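Why Do Small Things Get Lost?

Somewhere in your home there is a sock that has lost its partner. There is probably also a marble, half a crayon and a key that opens nothing. Grown-ups say these things "walked off." Things don't have legs, so let's look for a better answer.

The Trouble With Flat Places

A table is a flat place. So is a shelf, a desk and the floor (the floor is the biggest one, and the most popular). Put one thing on a flat place and you can find it easily. Put down a second thing and you still can. Keep going all week and by Thursday the first thing is under something, behind something, or wearing something as a hat.

Your eyes are good at spotting shapes, but they get muddled when the shapes overlap. Scientists call this clutter. Your family may have other words for it.

What a Box Does

A box has a simple job. It has walls, and the walls stop things from wandering. Round things can't roll away. Soft things, which love to slump all over the place, have something to lean on.

The other clever part is in your head. If the soap lives in the box, you only need to remember "box." You don't need to remember "left side of the shelf, next to the jar, unless Dad moved it."

My neighbor Aivar Juška once told me he owned 494 buttons and knew where every one of them was. They were in a tin. That is the whole trick, and it took him years to think of it.

How to Pack a Box Without Squashing Anything

Tall things go at the back, so they don't hide the short ones.

Towels get rolled up. A rolled towel takes up less of the bottom of the box than one lying flat, and it's more fun to make.

Tiny things, like cotton swabs, go in a bag first. Have you ever picked up 300 cotton swabs from a bathroom floor? I have. It was not a good evening.

Soap should be dry before it goes in. Wet soap makes friends with everything it touches.

Leave the lid off if you use the box every day. Lids are fine things, but then you have to find somewhere to put the lid. 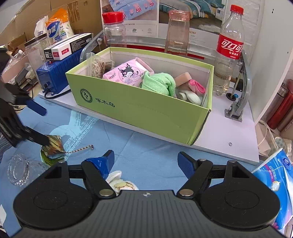

A green box with a rolled towel, pink soap and a bag of cotton swabs inside. Jars and a bottle stand behind it.

Try It Yourself

Find an empty shoebox and a messy shelf. (If you have no messy shelf, ask to borrow a grown-up's.) Pick things that get used together, such as bath things or drawing things. Put them in, tall ones first. Then close your eyes and try to say what's in there.

Got stuck? Your box may be too full. Take two things out and have another go.

Words to Know

Clutter - lots of things in one place, all in each other's way.

Container - anything that holds other things. Boxes, jars and bags are containers. So are pockets, until they get a hole.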